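**Ticket:** Shirts won't stay folded, basket over the rim
**Opened by:** Juniper Haddad
**Picked up by:** Noémie Lemaire
**Site:** Prevotora, upstairs laundry
**Priority:** Low (Juniper has it as "urgent", see thread)
**Opened:** Apr 12, 2021

### Reported problem

Folded shirts go into the basket flat and arrive at the Ornham end looking like they were slept in. Grey ones are the worst. I've followed the laminated sheet on the wall to the letter, and I can only assume whoever wrote the sheet owns one shirt and has it dry-cleaned. – JH

### First look (NL)

I wrote the sheet. Moving on.

Asked Juniper to run a grey shirt from the start, no smoothing beforehand, so we could see where it goes wrong.

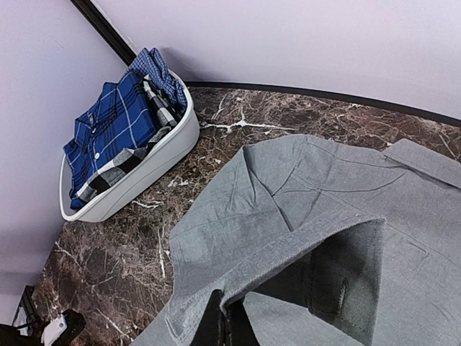

Step 2 of the sheet says to lay the shirt out and get the creases out before you lift anything, and step 2 is where most people get bored. A crease left in at this stage gets folded over and pressed in by everything stacked on top. The grey shirt has a sharp dark one running down the panel and straight into the raised fold, so every fold after that is built on a wonky foundation. Thick seams don't help either, as they hold the cloth up and the layers slide off each other.

Things ruled out:

- **The table.** Juniper suspected the marble pattern of being slippery. I spread one of my own shirts on it and it stayed put while I made a coffee.
- **The detergent.** We changed to the Quispe powder in May last year and the complaints are older than that.
- **The dryer.** Set at 80 minutes by someone who must really dislike cotton. I've taken it down, but the creasing was the same on line-dried loads.

### Things tried

1. Smoothed from the collar out to the hems with a flat hand. Better. Juniper says it took forever; the wall clock says otherwise.
2. Did up the top button and one in the middle before turning the shirt over. Much better, and the collar stopped wandering off.
3. Folded in thirds, not halves. Good on the blue ones. Grey still sprang open at the bottom hem.
4. Cut the load to 12 garments a basket. Juniper pointed out that the Prirnberg order is 200 garments and asked if I'd like to do the stairs. I would not.
5. Went back to a mixed basket and left the grey one till last, on top, so it wouldn't get squashed.
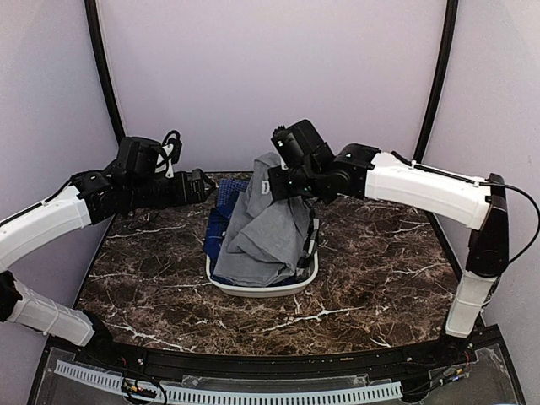

### Findings

Step 5 was my idea and I'd like it struck from the record. The grey garment ended up piled above the rim in a peak, with blue hanging over the left side and the checked one wedged down the right. Putting the bulkiest thing on top keeps it from being squashed in the same way that leaving dinner on the roof of the car keeps it from being eaten. It's a shallow basket. There was never going to be room.

So there are two faults: creases left in at the smoothing step, and a basket being asked to do the work of a much deeper basket.

### Fix

- Smooth first, then lift. I've underlined this on the sheet, twice.
- Buttons done up, top and middle.
- Grey shirts go in at the bottom, flat, hem towards the front. Checks and blues on top.
- Stop at the rim. If you need to lean on it, it's full.
- Prirnberg loads get 4 deep baskets from the downstairs store. Juniper has the key, despite telling me for a week that she didn't.

### Replies

**JH:** Tried it this morning with the deep baskets. Grey ones came out flat. The checked ones are now creased, so congratulations on moving the problem.

**NL:** Are you smoothing the checked ones?

**JH:** The sheet only talks about grey.

**NL:** Sheet updated. It now says "all shirts, of any colour, including checks". Leaving this open until the next Ornham run comes back.

**Status:** Waiting on customer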